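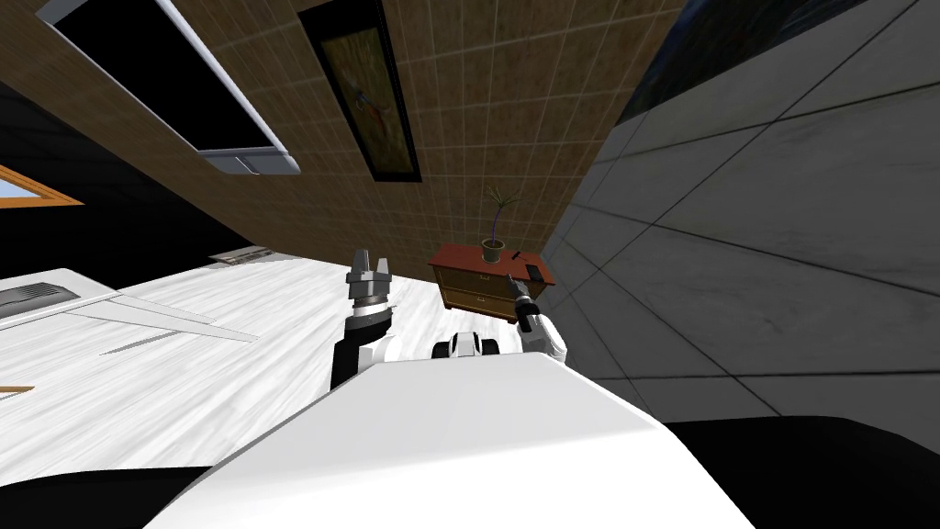

硬表面房间的混响处理:一份连载笔记

分类:建筑声学 / 小房间 / 连载

7月 本账号撰文

1/
开一个长串,讲小房间的混响。对象是Sturnwood一间用来开会和排练合唱的房间,地面23平方米,层高3米,体积69立方米。长5.75米,宽4米,接近常见的小会议室。处理前后都做了测量,数据放在后面。

2/
先把两个概念分开。吸声是降低房间内部的反射,隔声是阻止声音穿过围护结构。两者用的材料、算法、施工方式都不同。本串以吸声为主,隔声只在容易混淆的地方提一下。

3/
混响时间的定义:声源停止后,室内声能衰减60分贝所需的时间,记作T60。实际测量很少能拿到完整的60分贝动态范围,一般取衰减曲线中间一段做直线拟合,再外推。用20分贝那一段叫T20,用30分贝那一段叫T30。

4/
T20和T30外推到同样的60分贝,数值可以直接和T60比较。常有人把T20读成“衰减20分贝花的时间”,然后自己再乘以3。软件已经乘过了。再乘一次,一间普通客厅会变成教堂。

5/
拟合区间从衰减5分贝之后开始,避开直达声和头几个强反射。T20用的是-5到-25分贝,T30用的是-5到-35分贝。后者要求声源比背景噪声高出45分贝以上,否则曲线尾部会被噪声抬平,结果偏长。

6/
估算用赛宾公式:T = 0.161 × V / A。V是体积,单位立方米;A是总吸声量,单位平方米。A等于各表面面积乘以各自吸声系数之和,再加上人和家具。

7/
代入这间房。0.161乘以69,得11.1。处理前500赫兹频带实测T是1.6秒,反推A等于6.9平方米。也就是说,整间房在这个频率上的吸收,只相当于一扇6.9平方米的敞开窗户。

8/
目标定在0.6秒。对应的A是18.5平方米。缺口11.6平方米。后面所有选材和布置都围绕这个缺口展开。先算缺口,再看样品册,顺序反过来很容易买错。

9/
0.6秒这个目标是折中。只开会的话,可以再短一点,语言清晰度会更好。合唱则希望长一点,太干的房间里歌手听不到旁边的声部,会不自觉加大音量,音准也跟着变差。两种用途共用一间房,就只能取中间值。

10/
赛宾公式的前提是扩散场:声能在房间里均匀分布,各方向入射概率相等。小房间基本不满足。公式在这里当估算工具用,误差要留出来,最后以测量为准。

11/
当平均吸声系数较高时,赛宾公式会高估混响时间,可以改用艾润公式,把A换成 -S × ln(1 - α)。S是总表面积,α是平均吸声系数。这间房S是104.5平方米,处理后的α在0.18左右,两种公式差别不到一成。继续用赛宾,省事。

12/
S的算法写一下,方便核对。地面和顶面各23平方米,合计46。四面墙的周长19.5米,乘以层高3米,得58.5。两项相加104.5。门窗没有单独扣,它们本来也是硬表面。

13/
说频率。吸声系数是频率的函数,样本册封面那个单一数字是加权或平均值,只能用来粗筛。至少要看125、250、500、1000、2000、4000赫兹六个倍频带。供应商只给一个数字的,要求补测试报告。

14/
单值指标也有不同算法。NRC是250、500、1000、2000赫兹四个频带的算术平均,按0.05取整。αw是拿曲线去套参考曲线。两者都不包含125赫兹。低频差的产品在这两个指标上都可以很好看。

15/
多孔材料的工作原理:空气质点在孔隙里运动,粘滞摩擦把动能变成热。关键在于质点速度。紧贴硬墙的位置,质点速度是零,声压最大。离墙四分之一波长的地方,质点速度最大。

16/
所以薄材料贴墙,低频几乎不起作用。声速按343米每秒算,5厘米对应的四分之一波长频率是1715赫兹。往下还有效果,但会逐渐变差。做语言处理尚可,做音乐就不够。

17/
把同一块5厘米的板离墙5厘米安装,最外侧离墙10厘米,对应频率降到857赫兹。材料没有多花一分钱,只是多了一圈龙骨。空腔是最便宜的低频手段。

18/
空腔加大到400毫米时,对应频率是214赫兹。墙面上没人愿意让出这么多地方,顶面可以。层高3米,吊挂400毫米,净高仍有2.6米。本方案的主要吸声量放在顶面,理由就在这里。

19/
空腔太大也有代价。板很薄而空腔很深时,在半波长的频率上会出现吸收谷,质点速度在板的位置又回到接近零。板厚一些可以把谷填平。5厘米配400毫米,谷在429赫兹附近,正入射时比较明显,斜入射会错开。

20/
房间里的声波从各个方向来,谷没有正入射算出来的那么深。混响室测得的曲线已经包含这个平均效果。选型时看的应该是“同样安装方式”下的混响室数据,安装方式代号写在报告首页。

21/
安装方式代号举例:A型是紧贴硬背衬,E型后面带数字,数字是以毫米为单位的构造总深度。同一块板的A型和E-400数据可以差得很远。看到一条漂亮的低频曲线,先查它是哪一种安装。

22/
密度和流阻。常有人问“多少公斤的棉”。密度只是间接参数,真正起作用的是流阻率。纤维细的棉,密度低也可以有合适的流阻。流阻太低,声波穿过去不损耗;太高,声波在表面就反射回来。
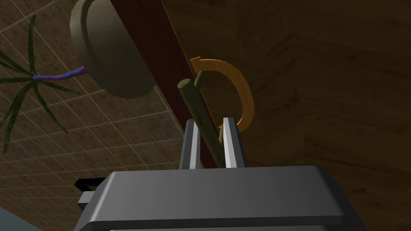 在墙上贴满吸音棉,隔壁会安静下来吗?

隔声靠的是质量、密封和分离结构,多孔棉三样都不占。它能让本房间的声压级略微下降,传到隔壁的那部分也随之略微下降,幅度通常在几分贝以内。想解决隔壁的问题,先查门缝、插座背对背、吊顶以上的隔墙有没有砌到顶。

23/
补一个估算。房间吸声量从6.9平方米增加到18.5平方米,混响声场声压级下降 10 × lg(18.5 / 6.9),等于4.3分贝。在隔壁听上去有一点差别,谈不上解决问题。这就是吸声对隔声的全部贡献。

24/
接着讲测量。测量链由四部分组成:声源、传声器、声卡、软件。混响时间是相对量,对传声器的绝对灵敏度没有要求,对线性和底噪有要求。所以不必用很贵的传声器,但不要用带自动增益的录音设备。

25/
自动增益会在声音衰减时提高放大倍数,把衰减曲线拉平,混响时间测出来严重偏长。手机录音默认多半开着这类处理,降噪则正好相反,会把尾巴剪掉。两种错误方向相反,在同一台手机上可能同时存在。

26/
本次用的是Westerberg的一支全指向测量传声器,软件是Vumik,激励信号用对数扫频。扫频的好处是能量大、抗噪声,谐波失真在反卷积之后会落到主脉冲之前,可以直接切掉。

27/
声源应该是无指向性的。标准做法是十二面体音箱。手头没有的话,普通音箱朝墙角放,多换几个位置取平均,中低频可以接受。高频因为指向性强,各点差异会比较大,报告里要写明用的什么声源。

28/
气球也能测。优点是便宜、响度足、低频有一定能量。缺点是重复性差,气球大小、充气程度、刺破位置都会改变频谱。低频带的信噪比常常不够。只做前后粗略对比,可以用同一批气球、同样的直径。

29/
拍手不建议用来测数据,125赫兹和250赫兹几乎没有能量。拍手适合找颤动回声,耳朵在这件事上比软件快。

30/
测点布置。声源2个位置,每个声源位置配3个传声器位置。传声器离任何表面至少1米,离声源也要有足够距离,避免直达声占比过大。点与点之间至少隔开2米在小房间里很难做到,能拉多开就拉多开。

31/
高度不要全部相同。坐姿耳高1.2米,站姿1.6米左右,混着用。也不要放在房间的几何中心,那里是一批轴向模式的节点,低频结果会失真。

32/
测量时的状态要记录:门窗开关、窗帘位置、椅子数量和摆法、室内人数、温湿度。后面再来测时照原样恢复。很多所谓“处理无效”的案例,最后发现是处理前那次测量时房间里堆着东西。

33/
温湿度对4000赫兹以上有影响,空气本身会吸声,干燥空气吸得多。69立方米的房间里这部分很小,大厅里就不能忽略。本串不展开。

34/
处理前的数据,取全部测点平均:
125赫兹 1.2秒
250赫兹 1.4秒
500赫兹 1.6秒
1000赫兹 1.7秒
2000赫兹 1.5秒
4000赫兹 1.2秒
中频鼓起来,两头略低,是硬表面房间的常见形状。

35/
125赫兹为什么反而短?门、窗玻璃和轻质隔墙会随低频振动,本身就是薄板共振吸声体。全是重墙的房间没有这项好处,低频往往最长。不能拿这组数去套别人的地下室。

36/
高频下降一部分来自空气吸收,一部分来自零碎的布面和纸张。空房间里随便放几把布椅,4000赫兹先掉下来,125赫兹基本不动。凭感觉做软装,结果多半是高频过干、低频照旧。

37/
这类房间听起来“闷”。闷的原因是频率不均衡,加更多薄棉会更闷。判断方法很简单:把各频带T值画成一条线,看是否接近水平。比起某一个频带的绝对值,线的形状更能说明问题。

38/
颤动回声。两面平行硬墙相距4米,声音来回一趟8米,用时23毫秒。拍手之后会听到一串间隔23毫秒的重复,像金属弹簧。混响时间数字正常的房间也可能有颤动回声,T60这个指标看不出来。

39/
处理颤动回声不需要两面墙都做。平行的一对里处理其中一面,或者让两面上的吸声板错开排布,使任何一对正对的位置至少有一侧是吸声的。板的高度应覆盖人嘴和人耳,离地0.9米到2米这一段最有用。

40/
另一种办法是让其中一面墙倾斜几度。新建时可以考虑,既有房间不值得。书架也能起作用,前提是书脊参差不齐,深浅不一。柜门关上就是一面平板,没有作用。

41/
低频模式。长度方向5.75米,第一阶轴向模式29.8赫兹;宽度方向4米,42.9赫兹;高度方向3米,57.2赫兹。公式是343除以2再除以尺寸。后面的阶次是整数倍。

42/
比较要避开的是尺寸互成整数倍,模式会叠在一起。5.75、4、3这组数没有整数倍关系,算是运气好。长宽相等的房间最难办,两个方向的模式完全重合。

43/
模式占主导的上限用施罗德频率估算:2000乘以T除以V的平方根。处理前T取1.6,得305赫兹。处理后T取0.6,得187赫兹。低于这个频率,混响时间的概念本身就不太成立,不同位置差异很大。

44/
因此125赫兹那一行只作参考。读数会随传声器移动半米而变。报告里我把它照列,但不拿来验收。验收频带取250到4000赫兹。

45/
合唱的最低音在80赫兹上下,基频能量不算大,模式问题没有放低音鼓那么严重。如果是乐队排练,就要单独做低频陷阱,预算和占地都要重新算。

46/
选材。比较了几种:矿棉吊板、聚酯纤维板、木丝板、微穿孔板、厚窗帘。结论先说,主料选了Jaretti的5厘米矿棉板,布面包覆,报告里带E-400的数据,500赫兹吸声系数按0.9取。

47/
面积:11.6除以0.9,得12.9平方米。被遮盖的原有表面吸声系数很小,扣除量忽略。单独放在顶面上占一半多一点,照明和喷淋点位可以避开。

48/
板不必连成一片。分散布置时边缘也参与吸收,单位面积的吸声量会高于整片铺设,这就是边缘效应,混响室里吸声系数测出大于1的值也来自这里。设计时不要按大于1去取,封顶按1算。

49/
聚酯纤维板好裁、好贴、颜色多,常见厚度9毫米。贴墙时500赫兹的系数通常在0.2上下,要补11.6平方米得贴58平方米,四面墙几乎全满。它适合作为墙面的补充,用来压颤动回声。

50/
木丝板耐撞,适合体育馆和走廊。背后填棉时性能不错,不填棉时一般。重量要核一下吊顶承载。

51/
微穿孔板没有纤维,适合有清洁要求的地方。它是共振型吸声体,带宽有限,靠孔径、穿孔率和空腔深度调频率。调错了就是一块反射板。没有计算书不要买。

52/
窗帘。重布、打褶、离墙,三个条件缺一个效果都会掉很多。褶皱率取2,也就是2米宽的布做成1米宽的帘。优点是可以拉开,等于一个可变吸声体。合唱时拉开,开会时合上,对两用房间有实际意义。

53/
地毯对高频有效,对中频一般,对低频无效,还会减少脚步声和椅子拖动声。单靠地毯解决混响不现实。这间房没有铺,因为合唱团要求地面保持硬质反射。

54/
泡沫。两件事要查:燃烧性能等级和厚度。金字塔形或波浪形只改变外观和少量高频特性,标称厚度按峰顶算,平均厚度只有一半多。包装填充用的泡沫是闭孔的,不吸声。鸡蛋托盘同理。

55/
防火不能省。公共房间的顶面和墙面材料要查当地对应的等级要求,布面、胶和芯材要按整体构造送检,只看芯材不算数。运营方验收时会要原件。

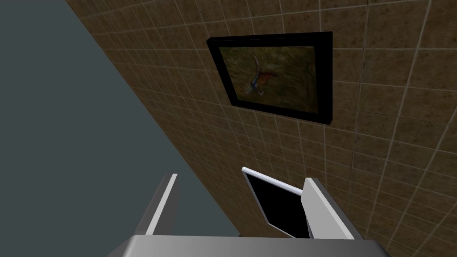

图:两指之间的扁平矩形薄片。

56/
安装阶段的笔记。吊挂点先弹线,再打孔。板的自重不大,但吊索长短不一时,接缝会很难看。用可调吊件,全部挂完之后再统一找平。一块一块找平,到最后一定对不上。

57/
钻孔前查清顶板里的管线。有图纸也要用探测仪复核,竣工图和现场不一致很常见。硬质瓷砖面打孔用专用钻头,低速,不开冲击,穿过釉面之后再换。

58/
布面朝下,背面开放或覆无纺毡。见过把背面包塑料膜防尘的做法,中高频从背面进入的部分就没了。吊挂板的背面同样在工作,封死等于浪费。

59/
板与板之间留缝。缝宽没有严格要求,50毫米到200毫米都行。缝让声音进入上部空腔,也给检修留了手伸进去的空间。

60/
不要挡新风口和回风口。吊板离风口太近,气流打到布面会产生噪声,布面也容易积灰发黑。设备噪声是另一笔账,下面单独讲。

61/
背景噪声。混响压下来以后,空调声会变得显眼。绝对值其实下降了,但人的注意力会转过去。处理前先测一遍背景噪声,免得事后争论是谁引起的。

62/
会议用房背景噪声建议控制在35分贝(A计权)以内。这间房空调低速档33分贝,高速档41分贝。高速档时语言清晰度受影响的主要因素已经是信噪比,继续加吸声板不会有改善。

63/
语言传输指数STI同时受混响和信噪比影响,0.6以上一般评为“良”,0.75以上为“优”。处理前0.54,处理后0.73,都在空调低速档测得。高速档只有0.66。

64/
照明也会出声。某些驱动电源有高频啸叫,以前被混响盖住。用频谱图看,是一条不随时间变化的细线。换电源比换灯便宜。

65/
完工后的数据,同样的测点和摆放:
125赫兹 0.9秒
250赫兹 0.7秒
500赫兹 0.6秒
1000赫兹 0.6秒
2000赫兹 0.5秒
4000赫兹 0.5秒

66/
和估算对比。500赫兹落在0.6,符合。2000赫兹以上比设计短了一些,墙面那几块聚酯纤维板在高频上贡献比预想大。250赫兹的0.7可以接受。125赫兹如前所述不作验收。

67/
高频过短的补救:可以把墙面板的一部分换成反射面,或者减少窗帘的使用。这次没有动,使用者没有意见,测量值也在容差之内。

68/
重复测量隔了2周做,板和胶散味、布面张紧都需要时间,椅子也在这期间补齐了。前一次和后一次500赫兹差0.03秒,低于测量本身的不确定度。数字报到小数点后一位就够。

69/
使用反馈摘两条。开会的人说远程一端听得清楚了,以前总被要求重复。唱低声部的人说比以前难唱,听不见自己。两条都合理,窗帘拉开之后第二条有所缓解。

70/
远程会议的收音值得单说。近处的人耳可以靠双耳听觉抑制混响,单支传声器做不到。所以现场觉得“还行”的房间,远端听起来会很差。判断会议室好不好用,应当去远端听录音。

71/
软件去混响能改善一部分,代价是音色和延迟。把传声器挪近一半距离,直达声提高6分贝,效果比大多数算法都稳定。能挪先挪。

72/
临界距离:直达声和混响声相等的位置。公式是0.057乘以V除以T的平方根,声源按无指向算。处理前0.37米,处理后0.61米。可见在小房间里,稍微坐远一点就已经在混响场里了。

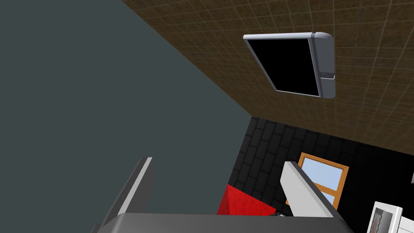 73/
常见错误清单,按遇到的频率排。
把隔声问题当吸声问题处理。
只看NRC下单。
所有吸声材料集中在一面墙。
拿A型安装的预期去配E型的价格,或者反过来。
处理前没有测量,事后无从比较。

74/
集中在一面墙的后果要解释一下。声能在其余两个方向上来回反射,衰减变成两段:开头快,后面慢。拟合T20得到一个值,拟合T30得到另一个更大的值。两者相差超过一成,就该怀疑分布不均。

75/
Vumik里可以同时显示T20和T30,也给出拟合的相关系数。系数低于0.99的频带要打开曲线看一眼。弯曲、台阶、尾部抬平,原因各不相同,分别对应分布不均、强反射和噪声。

76/
预算怎么分。测量占的比例很小,却常常被砍掉。建议保留处理前和处理后各一次。中间想省,可以先装一部分,测一次,再决定剩下的装不装。吸声量是线性相加的,分期做没有技术障碍。

77/
分期的顺序:先顶面,再处理颤动回声那一对墙,最后才考虑低频。顶面吊板对日常使用没有干扰,也不会被椅背蹭脏。

78/
租用的房间不能打孔时,用落地屏风。板厚5厘米,高1.8米,离墙放置,两面都能吸。缺点是占地,好处是搬走时能带走。夹在硬墙之间斜着放,颤动回声也一并处理。

79/
维护。布面用低功率吸尘器配软刷,一年一次。不要喷漆,涂料会堵孔。实在要改颜色,换布套。被水泡过的矿棉板直接更换,晾干以后流阻会变,也可能发霉。

80/
有人私信要计算表。表里只有三列:表面、面积、各频带吸声系数。自己用任何电子表格十分钟就能搭出来,比套别人的表更容易发现填错的地方。

81/
自查办法:先填处理前的状态,算出的T和实测对一遍。差得不多,再往里加新材料。对不上就调整原有表面的系数,直到能复现实测值。没有这一步,后面的预测没有依据。

82/
系数的来源要注明。手册里的抹灰墙、清水混凝土、瓷砖,500赫兹都在0.01到0.03之间,差一倍听起来很大,对总量影响却很小。真正要紧的是门、窗、家具和人。

83/
人的吸声量:站立成人500赫兹每人0.4到0.5平方米,坐在布椅上的要扣掉椅子自身。合唱团到齐之后混响会明显缩短。设计时按空场验收,按半满核算使用状态。

84/
下一串写门。隔声门和普通门的差别多半在门缝和门槛,同一间房换密封条前后的数据已经测完,整理好再发。

最后更新:7月,更正第72条临界距离的数值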